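Harby black candlesticks: a winter and a bit with them

I bought my first Harby candlesticks last December because the power kept going out and I was sick of eating dinner by flashlight. I'd had my eye on a fancy set from Multwood, but Cameron Moncrieff (my neighbor, and the reason I own far too many house things) talked me into trying these first. So glad I did! I've gone through a silly number of candles by now and I have opinions.

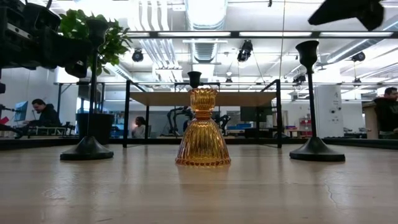
Black sticks either side, amber glass in the middle.

The amber glass is older than the rest and not part of the set, but I like a bit of color with black, and it warms the whole table up. If all you want is plain taper holders, skip the glass and put the money into better candles.

What I paid

Each stick was $20, and shipping was $7 for the order. I looked at something similar at Cruickshank and the full set there came to $173, lovely things, but I have a dog with a very strong tail and I wasn't going to risk it.

How they burn

My biggest worry was wobble. The base on mine sits flat and I've bumped the table plenty of times without losing one. Cheap tapers are a bit loose in the cup, so I wrap the bottom in a strip of foil, or use those sticky wax dots if I can find the tin. Beeswax tapers from Flirkance fit snugly straight out of the box and hardly drip at all – they cost more, but they last through a long dinner and then some.

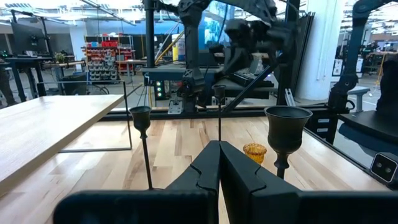 Cleaning off the wax

Don't go at it with a knife! I did that the first week and left a scratch I still notice every time I dust. Now I let the wax harden, pop the stick in the freezer for a while, and most of it lifts off with a thumbnail. Whatever is left comes away with warm water and a soft cloth. Dry them right after, especially down inside the cup where water likes to sit.

What I don't love

The finish shows every fingerprint, and dust too if you have a sunny window. The box was also pretty flimsy, and one of mine turned up with a tiny chip on the underside. I emailed Harby and got a nice reply from Effie Urquhart, who sent another one without asking for the first one back. So I have a spare, chip and all, and it lives in the bathroom.

Would I buy them again? Yes, and I already have, for my sister's new apartment. Four stars from me, and I'd go to five if they'd fix that box.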